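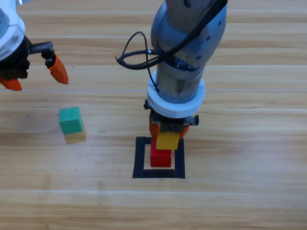
Wood tabletops: what works for me

I love a wood table. I've had wood tops in the kitchen, the craft room and the garage, and I've ruined a few and rescued more than a few, so let me pass along the habits that stuck!

Daily wiping
Warm water, one small drop of dish soap, and a cloth wrung out until it barely feels damp. Wipe with the grain, then go over it again with a dry towel. I used to spray cleaner straight onto the boards and wondered why the seams felt rough by December. Spray the cloth, never the table.

Crumbs in the seams
A soft, dry toothbrush is wonderful here. Run it along the joint, then vacuum with the brush attachment. Wooden toothpicks are fine for the stubborn bits, but please keep knives and pins away from the joints - one slip and you'll be looking at that scratch forever.

White rings
Don't panic! A cloudy ring is usually moisture in the finish. Lay a dry cotton cloth over it and press with an iron on low, no steam, for 5 seconds at a time, lifting to check. If it hasn't budged after a few passes, rub in a dab of plain petroleum jelly, leave it overnight and buff it off in the morning.
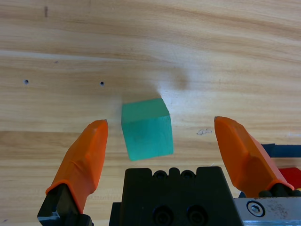
Dark rings are a different animal. Those have gone down into the wood itself, and you're looking at sanding and refinishing that spot. Start with 150 grit, finish with 220, and go gently on anything veneered (it's thinner than you think).

Finding dull spots
Get down low and look across the surface toward a window or a lamp. Smears, wax buildup and worn patches that you'd never catch from above show up right away. I do this before every oiling and it has saved me so much guesswork.

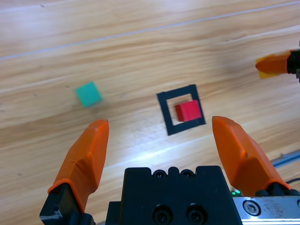 Pale boards under bright light.

Oiling
Only for oiled tops - if yours has a hard varnish, skip this part. I had a little tin of Lovano oil for ages and now I use the Stisano one, and both went on nicely. Thin coats! Wait fifteen minutes, wipe off every bit of extra, and let it sit overnight before you put anything down. Lay the used rags out flat outdoors to dry, well away from anything that can burn, because oily rags in a heap can catch fire by themselves.

Felt pads
Stick them under lamps, vases and the fruit bowl. Check them when you dust, as grit loves to hide in there, and swap them out when they go hard.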